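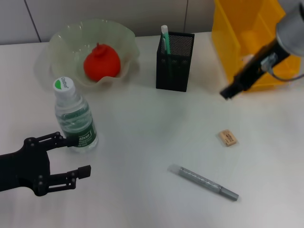 Can a pair of robot arms tidy a table in the Usham workshop?
Sometimes, if you set the table for them first and have the evening free.

The Miranda build has been taking up the big white table for a while now, and members keep asking whether it works. I went in with my doubts and came out with most of them. Two arms, a gripper on each, a camera at the wrist, and a job any five-year-old would do for a cookie: put the pens with the pens and everything else in the bin.

Hema Rodrigues, who wrote most of the control code, ran 20 tries with a single pen while I was there. It ended up where it belonged in 13 of them. She was pleased with that. I asked what the score would be if she stopped putting the pen down at the same angle every time, and she said that was the next test. Fair enough, but it was also the next test when I asked in the winter.

Clear plastic is still the sore spot. A bottle lets the table show through it, and the software has trouble deciding where the bottle stops. The group's plan is to collect more practice runs until it gets better. Maybe it will. I'd like to see the runs that failed written up alongside the good ones, and so far the log on the Gokatholm shelf has only the good ones.
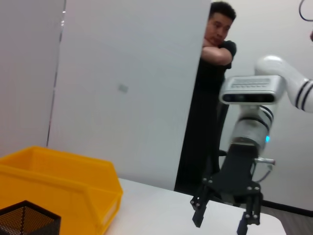
Safta Vasiliu makes a better case than the log does. Her point is that the mechanical side was a mess a year ago and is now boring. The mounts stay tight, the cables don't snag as often, and a new set of fingers goes on with a hex key before your coffee is cold. I'll give her that. Boring hardware is worth something, and the people building the Pledell cart could borrow her cable clips tomorrow.

What I don't buy is the talk about having it clear the benches after open night. Our benches have glue on them, and sawdust, and half a sandwich. A clean white table with well-spaced objects tells us very little about that. The wrist camera also gets so close to things at the end of a reach that I wonder how much it's adding by then. Hema says the other views make up for it. I asked for a run with the wrist camera switched off to compare, and she wrote it down.

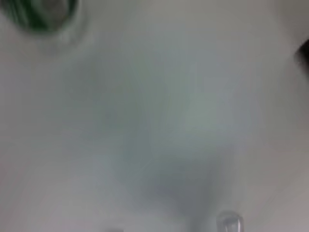 Wrist camera view, close in. The green ring at upper left is out of focus, like everything else.

The group wants the table for two more months. My vote is yes, provided the failed runs go in the log too. Bring your own clutter to the next session if you want to test it yourself, and please take it home afterward.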